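Ticket 2982: Order confirmation emails arriving twice
Product: Sturkar Mail Relay 7
Reported by: Sigita Rebane
Assigned to: Ardalan Karimi
Priority: Normal
Status: Resolved

Description
Customers of the Barnon tile and stone shop receive two copies of the order confirmation. Both copies have the same subject, order number and timestamp in the body. The Message-ID header differs. Shipping notices and password resets arrive once. The problem began after the relay was moved to the new host on Saturday.

Ardalan Karimi, 9:16
Please attach the relay log for one affected order and the full headers from both copies. Also state whether the shop retries on timeout, and the timeout value.

Sigita Rebane, 9:50
Log and headers attached. The shop retries once. Timeout is 16 seconds, unchanged from the old host. The confirmation template is the only one that carries an inline picture, the banner from the showroom page. It is scaled by the relay at send time.
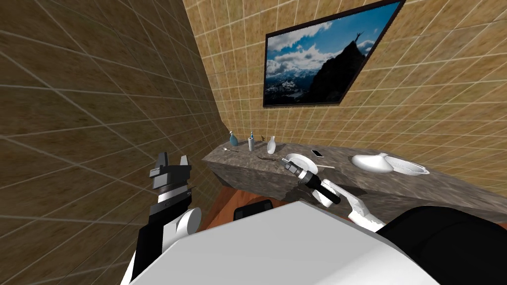 Gunārs Navickas added that his shop had the same symptom last September, and that in his case the relay accepted the first message but returned its response too late, so the client submitted it again. He suggested comparing the accept time in the relay log with the retry time in the client log.

Ardalan Karimi, 11:07
Compared. For the order in the attached log, the relay queued the first copy at second 3 and returned the 250 response at second 19. The client closed the connection at second 16 and opened a new one. Both submissions were queued and delivered. Duplicate suppression did not apply: it matches on Message-ID, and the client generates a new one per attempt.

The delay falls between queueing and response. On the new host, image_cache_dir points to a path that does not exist, so the scaled banner is rebuilt for every message.

Steps:
1. Stop the relay service.
2. Create the cache directory and give the relay user write access.
3. Set image_cache_dir to the new path.
4. Start the service and send two test orders.
5. Leave the client timeout as is for now.

Sigita Rebane, 13:22
Done. First test order: response after 14 seconds, one copy received. Second: response in under a second, one copy received. Queue is empty.

Ardalan Karimi, 13:40
The first figure is too close to the timeout. Any restart that clears the cache could bring the fault back. Raise the client timeout to 50 seconds and configure the client to reuse the Message-ID on retry.

Sigita Rebane, 15:05
Both changes applied. Cleared the cache and repeated the test with a forced disconnect. The retry was logged as "duplicate, discarded" and one copy was received.

Ardalan Karimi, 15:12
Closing. The missing check for image_cache_dir at startup is passed to Nabil Tannous as a separate ticket.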